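Giving up the second job

I stopped doing the weekend bookkeeping for Havlíček in the spring and I said I would write down how it went, mainly for the two people who asked me about it by email and got very short replies.

The background is that I had a full-time job and then a second one on top of it for almost six years. The second one was keeping the books for a small tile importer. It paid 1000 a month, which was never a lot for the hours, but it came in on the same day every month and I had gotten used to seeing it there. We used it for the car, then for the roof, and after the roof was paid off it went into the general pot and I could not have told you what it was for.

That was the first thing I did, work out what it was for. I went back through a year of statements and put everything into a spreadsheet with only four columns. Groceries, house, car, other. "Other" came to 1469 in the worst month and I had to go line by line to find out why. A good part of it was takeout on nights when I was at the desk until nine and did not want to cook. Another part was a storage unit over in Likmont that we had rented when we moved and had not opened in two years. I drove out there, and it was mostly lamps and a box of my college textbooks. I canceled it the same afternoon. The lamps are in the garage now.

Bianca Mihăilă, who I used to share an office with, had done the same thing a year earlier and she told me to give more notice than I thought I needed. I gave three months. It was good advice. The handover took all of it, mostly on account of the vendor codes, which I had made up myself as I went along and which made sense to me and no one else. If you keep books for a small company, write your codes down somewhere. Mine filled four pages once I typed them out.

The last thing I handed over was the invoice archive. The new person found an old bill for 1196 that had been paid twice, under me, and I had missed it both times. The supplier refunded it. I was embarrassed for a week or so and then I got over it.

The first month without the work was strange. I kept sitting down at the desk after dinner. I would open the laptop, look at the mail, and close it again. My husband suggested I move the desk out of the bedroom, and we did that, and it helped more than I expected. There is a chair there now and a small shelf. 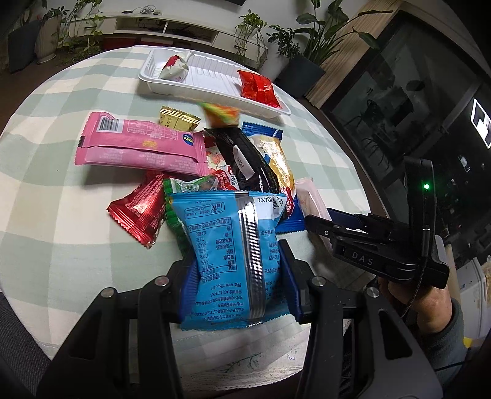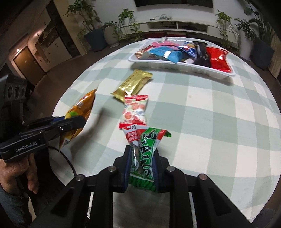
Snacks on the checked tablecloth.

Culluma, December

It has been long enough now that I can say what changed and what did not. I sleep better. I do not read more, although I had told everybody I would. I did start walking in the mornings before work, out past the school and around the water tower, and I have kept that up through the cold part of the year with a few gaps. I have the route down to 35 minutes.

Money is tighter but not by as much as I had worked out on paper. Without the storage unit and with fewer takeout nights we had covered more than half of the missing income before I did anything on purpose. The rest came from three places. We dropped to one streaming service. I called the insurance company and got the car policy down. And we skipped the trip to Zarthorpe this year, which was the only one of the three that I minded. We usually go for a week in late summer and rent the same place, the one with the bad stairs. I think we will go again next year for a shorter stay.

Groceries went up a little, because I cook more and I buy better cheese. I set aside 100 a month for things I do not want to have to explain to a spreadsheet, and so far that has been enough.

A few people have asked whether I would take on a smaller client, just a few hours a month. I said no to the first two without thinking about it much. The third one I did think about, and I went as far as looking at their ledger. It was in bad shape. I wrote back the next morning and gave them the name of someone at the firm where I trained.

I still have the old calculator with the paper roll. It is on the shelf by the chair, and I need to find out whether they still make the ribbon for it.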